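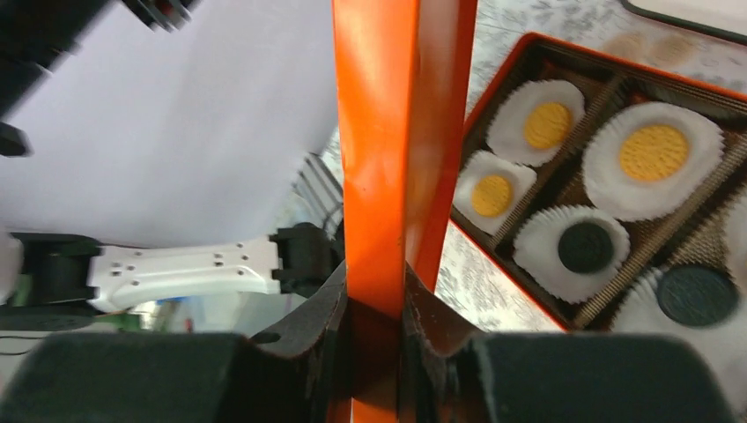
9/23/20

The fanzine is back from the printer, and I have read it straight through twice looking for the typo. It's on page 19, in a caption, in the title of the show the entire zine is about. Ralby Press did exactly what I asked and printed exactly what I sent, so I can't even be mad at them. The covers did come out well. I had asked for an orange somewhere between a traffic cone and a tangerine, a glossy orange like the front of that panel up top, where it's so bright and smooth it catches pale highlights, and for once the color on paper matches the one in my head. My partner in this, the cat, has already sat on the stack and left an opinion in hair.

I should write down how we got here before I start remembering it as fun. In April I decided that what the world needed was a zine about Vasano, a space opera that ran for one season and ended on a door opening. We never found out what was behind the door. I have my theories. I have 3,000 words of theories, and they take up the middle of the zine, right where the staples go, so you can't skip them without effort.

I laid the thing out in Editz, a program that I would describe as free. It has a snap-to-grid feature that snaps to a grid of its own choosing. Every time I moved a drawing of the captain, her boots ended up in the footnotes. After a month I gave up and wrote a footnote about the boots. Two people who read the draft told me it was the best part, which stung a little, given the 3,000 words.

Then the letters page. I put out a call on the Ezzat board, which is where the remaining Vasano fans live, and asked for letters of a paragraph or so. What I got was one haiku, a very long complaint about the English dub, and a recipe for the blue soup from episode two. I ran all of them. The dub complaint had to be trimmed and the author has taken it the way you'd expect. There is now a thread about me. I've read it and I come off as a tyrant with poor taste in fonts. The fonts part is fair.

I made the blue soup, by the way. You need red cabbage and baking soda and a willingness to eat something the color of a swimming pool. It tastes like wet pennies. I added a note to the recipe saying "faithful to the source," which I think covers me.

Tonight was supposed to be for stuffing envelopes. I did some of it with the first episode on in the background, and of course I ended up sitting on the floor with an envelope on my knee, watching it like I'd never seen it. The docking scene still works. The robot sidekick still doesn't, and I say that as someone who owned the lunch box. I'd forgotten how long they let her stand at the window before anyone talks. You couldn't get away with that now — or maybe you could and I've just been watching the wrong things.

I also noticed that the captain's jacket closes on the left, and I have her closing it on the right in every single drawing. Every one. I paused it and checked and then paused it again in a later scene, hoping for a continuity error. No luck. I expect the Ezzat board will let me know.

The dub person ordered a copy. I saw the name on the list while I was doing labels. I wrote the address out by hand in my good pen and used the nice stamp, the one with the comet, and I don't know if that's an apology or a threat.

Still to do: more tape, customs forms for the overseas ones, and some kind of errata slip for page 19. I've got as far as typing the word "Errata" and had to look up whether one mistake makes it "Erratum." It does. With the jacket, though, I'm back to the plural, so I left it.

Going to bed. The cat is in the box with the spare copies and I'm not moving her.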